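Walasness Neighborhood Pantry: Progress Report on the Shelf and Sort Grant
Prepared for the Evangelista Fund, 2025-10-11
Submitted by Eftychia Galanis, Program Manager

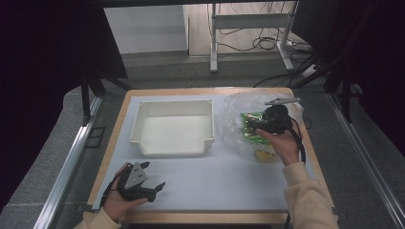
The grant period began in February and this is the second of three reports. It covers food sourcing, distribution, the cold storage purchase, staffing and spending. The tables of monthly totals were sent separately and are not repeated.

Distribution

We gave out 3,384 household boxes in the reporting period. The first report projected a lower number, and the difference comes mostly from the evening pickup at the Bratano Street site, which opened in the spring. People who work day shifts had told us for a long time that our afternoon hours were no use to them. Evening pickup now accounts for 1,147 of the boxes.

The morning line at the main site is shorter as a result, and the wait there has dropped enough that we no longer hand out numbered tickets. We kept the tickets at Bratano Street, where the sidewalk is narrow and the neighbors asked us not to let a line form past the bus stop.

Home delivery did not grow. We have 74 households on the delivery list, the same as in the last report, and a waiting list behind it. The limit is drivers. Two of our regular drivers moved away over the summer and we have replaced one of them.

Sourcing

Donated snack and cereal items continue to come in steadily, more than we can use in some weeks. Protein and cooking oil are short. We spent more of the food purchase line on canned fish, peanut butter and oil than planned, and less on dry goods. We expect this to continue through the end of the grant.

The agreement with Clirnico Wholesale was signed in June. They sell to us by the mixed pallet at a set price, and we pay for delivery. The first deliveries had a high share of short-dated goods. We raised this with their account office and the later pallets were better. We now check dates on arrival and refuse cases with less than four weeks left on them, which the agreement allows.

Fresh produce is the weak point. The farm we had expected to buy from lost much of its early crop to hail and could not fill our order. We bought from the regional market instead, at a higher price and in smaller amounts. Families noticed, and the comment cards from July and August mention it more than anything else.

Cold storage

The walk-in cooler was delivered eight weeks behind schedule. The electrical work had to be done twice, first by the contractor and again after the city inspector asked for a separate panel. The second visit was not in the budget. We covered it from general funds and are not asking the Fund to pay for it.

The cooler has been in use since the end of August. We are keeping a temperature log by hand, twice a day, until the automatic alarm is connected. The alarm company has given us two dates and missed both.

Staffing and training

The part-time site coordinator position at Bratano Street was filled in May. The food safety course was completed by 17 people, all of whom now hold a county card. We had planned to run the course a second time in September, but the instructor was not available. It will be offered in November at the main site.

We still do not have enough Spanish speakers on the evening shift. The intake form has been translated, which helps, but people with questions about eligibility often have to come back in the morning. We have asked the community college if students could cover two evenings a week for course credit. They are interested and have sent us their placement paperwork.

Spending

Spending is within budget overall. Food purchases are ahead of plan and personnel is behind, the second because of the late hire. We would like to move the unspent personnel money into food purchases for the remaining months. A written request and revised budget page are attached for your review. If the Fund prefers that the money stay in personnel, we would use it to extend the coordinator's hours through the winter.

Next period

Connect the cooler alarm and end the paper log.
Hire or recruit two drivers and begin taking households from the delivery waiting list.
Run the November food safety course.
Settle a produce supplier for next year, with a second one named as backup.
Decide on winter hours at Bratano Street before the clocks change.

Receipts for the cooler, the panel work and all food purchases are on file at the main office. Please send questions about the budget request to me directly.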